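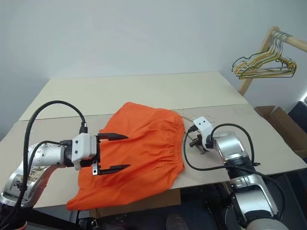
Dos brazos robóticos con pinzas blancas de dedos negros a ambos lados de un pantalón corto naranja extendido en la mesa de trabajo.

NOTA DE PRENSA

La plantilla de Jitolau pide datos antes de ampliar la automatización del doblado

Marberg, 13 de diciembre de 2021. La representación de los trabajadores de Jitolau, empresa dedicada a la preparación de prendas devueltas, reclama a la dirección que aplace la ampliación del proyecto Grilum hasta que se conozcan sus resultados completos. El proyecto, contratado a la firma Sadeghi, prevé que el doblado de ropa ligera pase de manos del personal a puestos con dos brazos robóticos.

La dirección presentó Grilum en junio como una mejora de la ergonomía. No discutimos que haga falta: doblar prendas de pie durante un turno entero castiga las muñecas y los hombros, y llevamos años diciéndolo. Lo que discutimos es que se dé por demostrado algo que todavía no se ha medido en condiciones normales de trabajo.

Según el resumen que nos entregó la empresa, durante las pruebas se procesaron 3587 prendas, de las cuales 2544 se dieron por válidas sin intervención humana. El resto tuvo que repasarse a mano. El documento no dice cuánto tiempo llevó ese repaso ni quién lo hizo, aunque en la nave lo sabemos de sobra: lo hicieron las mismas personas que atendían sus mesas, sin que se les descontara del objetivo diario.

Tampoco se aclara qué prendas entraron en la prueba. Un pantalón corto de tela fina, con la cintura elástica fruncida, no se comporta igual que una camisa o una toalla – cualquiera que haya doblado ropa por oficio lo sabe – y un porcentaje único para todo no nos sirve.

La ampliación afectaría a unas 55 personas de la sección de doblado. La empresa habla de «reasignación a tareas de mayor valor», pero en las 2 reuniones celebradas hasta ahora no ha detallado cuáles son esas tareas, con qué categoría se pagarían ni qué formación requieren. Vigilar una máquina, retirar la prenda mal colocada y volver a empezar también es trabajo, y hoy no figura en ninguna descripción de puesto.

Por todo ello, la representación de la plantilla solicita:

– Los resultados desglosados por tipo de prenda, con los tiempos de repaso incluidos.
– La evaluación de riesgos de los nuevos puestos, antes de instalarlos y no después.
– Un compromiso por escrito sobre empleo, categorías y turnos en la sección de doblado.
– Que el tiempo dedicado a corregir el trabajo de los brazos compute como jornada ordinaria y se descuente del objetivo individual.

Hasta recibir esta documentación, la representación no dará su conformidad al calendario propuesto.

Contacto para medios: representación de los trabajadores de Jitolau, centro de Marberg.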